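This site uses cookies to remember your preferences and measure traffic. By continuing to browse you accept our cookie policy. Accept | Manage settings

Grīnberga opens nickel release testing to small jewelry importers

STURCOMBE, 03/03/2023 - Grīnberga, a testing laboratory for consumer metal goods, has opened its nickel release service to importers and makers of fashion jewelry who work in small batches. Until now the service was sold only under annual contract, with a minimum of 2,000 pieces per product line. The new minimum is 200.

Nickel is a common cause of contact allergy. It is used in base alloys and under plated finishes, and it can reach the skin when a coating wears through. The total nickel content of an alloy is a poor guide to how much is released, so the test measures the amount that passes into an artificial sweat solution over one week.

Each sample is logged, photographed, degreased and measured for surface area. Parts that do not touch the skin in normal wear are masked with lacquer. The sample is then held in the solution at a fixed temperature, and the liquid is analyzed by plasma spectrometry. Results are reported as micrograms per square centimeter per week, with the measurement uncertainty stated.
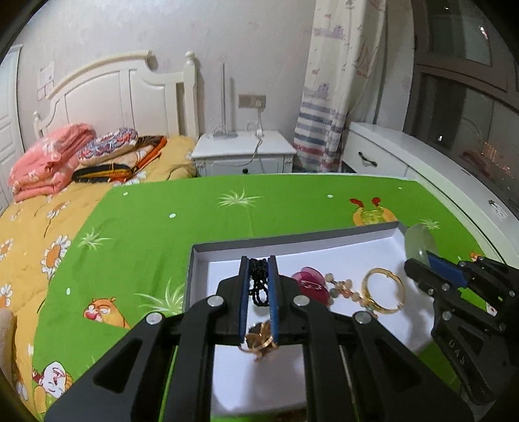
Black beaded chain and a flower-shaped ornament with a gold-and-brown finish.

Surface area is the main source of error for small items. A flat disk can be measured with calipers, but chains, clasps and openwork parts cannot. Grīnberga now calculates the area of these items from a three-dimensional scan processed in Protora, a software package the laboratory has used for dental and watch parts. In an internal study of 292 items, repeat area values from the scan agreed more closely than values taken by hand.

"A small importer has the same legal duty as a large one, and until now has had fewer places to send a sample," said Aiman Lumbantobing, technical manager at Grīnberga. "The method is the same for both. We changed the way we schedule the work - mixed batches can share a run."

Items with a plated or lacquered finish can be put through a wear and corrosion step before the release test. This step adds five working days. Lead and cadmium screening may be ordered on the same samples.

Samples are received at the Geltgate intake counter or by courier. Clients should send three identical pieces of each design, unworn and in separate bags, with the plating specification if one is available.

"Most delays come from missing paperwork," said Ridwan Purba, who runs sample intake at Geltgate. "If the finish is unknown, write that it is unknown."

Reports are issued in PDF form. Earrings and other post assemblies will be added to the small-batch service in August.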